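Stodport cell, two-arm unit: progress report for the period ending October 2019

To: Tala Yammine, program office

Summary

The cell is running. I would not yet call it reliable, and I would ask that the word be kept out of the summary slide until we have another quarter behind us. The grant paid for a machine that could be looked after by the people already on site. On present evidence it can be, for most jobs, with one large exception, covered under hands.

Setup

The unit was moved from Clescombe to Stodport and bolted down in the second week of the period. Skondar's installation sheet allows one day for leveling and arm alignment. It took us four. Two of those went on the right shoulder, which would not hold its zero after a restart. The sheet says to repeat the zeroing routine until it passes. We repeated it until it passed, and the next morning it failed again. The cause was a connector that had worked partly out of its socket, and we found it by going over the harness by hand with the power off. The diagnostic screen showed green the whole time.

We now check that connector at every weekly service. I have asked for the sheet to be changed and have had no reply.

Hands

The fingertips are the part that wears. The supplier quotes 1000 hours between changes. Our first left set came off at 400, with the index tip split at the base. Skondar's view is that this was an early batch. That may be true, but we were told the same thing at Villalba, and I would want to see a full set go the distance before we budget on their figure.

Tips can be changed on site in less than an hour. Tendons can't. Anything behind the palm cover goes back to the supplier, and the one hand we sent away was gone for 16 working days.

Daily checks are done with the arms at the table, on the felt, with ordinary small items set out. We open and close each hand, turn each wrist through its range, and look at the cable runs at the wrist and forearm for rubbing. 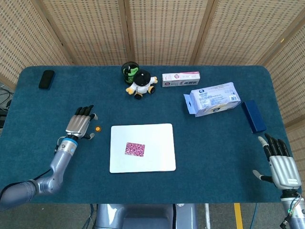
Tala Yammine asked whether the daily check is worth the time it takes, given that the controller runs its own test at startup, and whether the same effort would be better spent on a spare hand.

My answer is that we need both. The startup test moves each joint a few degrees and reads the current. It did not catch the shoulder connector and it did not catch the split fingertip. The daily check caught the second of those. As for a spare hand, yes, and it is in the request below, but a spare only helps if someone notices that the fitted one is going.

Hours

The controller logged 932 hours with the arms powered. I would treat that with some care - it counts time standing idle with the brakes on, and we have no separate figure for time in motion. The supplier's wear intervals don't say which kind of hour they mean either. We have started a handwritten log next to the cell and will report from that next time.

Requests

One spare left hand, to be held at Stodport.

Two further sets of fingertips.

A written answer from Skondar on what counts as an hour.

The service contract comes up for renewal in January. I recommend holding off on the longer term until the returned hand has been back in use for a full quarter.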